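Tavum Desk Tidying: alignment and calibration tools

Data card and usage notes, release 7

Tavum is a software package for aligning video from hand-held grippers with video from a head-mounted camera. It is maintained by the Josatetti perception group and distributed with a reference set of 1686 recordings. The reference task is the arrangement of small objects on a desk.

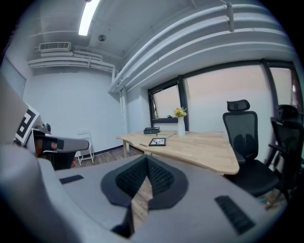
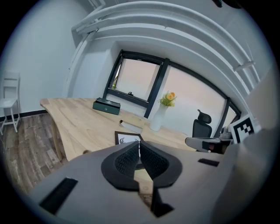
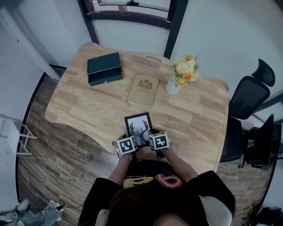 Gripper views (first and second) and head view (third), desk task. Fiducial markers appear in all three.

Contents

Each recording holds the gripper streams, the head stream, a calibration file and a text label giving the task. Objects include a picture frame, a lidded box and a vase of flowers. Streams are stored separately and are joined at load time by the align tool.

Processing

The pipeline runs in 2 stages. The first detects square fiducial markers in each stream and estimates camera pose. The second places all poses in a common desk frame and smooths them over a window of 10 images. Where no marker is found within the window, the pose is left blank and the flag pose_valid is set to false. Blank poses are not interpolated by default. Users who require continuous paths should set fill_gaps to true and report that they have done so.

Marker size must be entered in millimetres in the calibration file. Values entered in centimetres will load without warning and will produce incorrect depth.

Known limitations

Wide-angle distortion is strongest at the rim of the gripper images, and markers detected there are given a lower weight. Bright windows reduce contrast in some recordings. Hands and markers may hide the object being held, and object pose should not be inferred from the head stream alone. The Groder loader used up to release 6 is no longer supported; files made with it must be converted before use.

Intended use

The set is intended for research on pose estimation, imitation learning and planning. It is not suitable for identifying individuals, and any such use is prohibited under the Goel licence supplied with the files.

Maintenance

Geeta Thakur is responsible for the alignment code and Anju Katiyar for the recordings and labels. Errors should be reported through the issue tracker, quoting the recording number and the release. Corrections received by 27th October will be considered for the next release. The label format will remain unchanged until March.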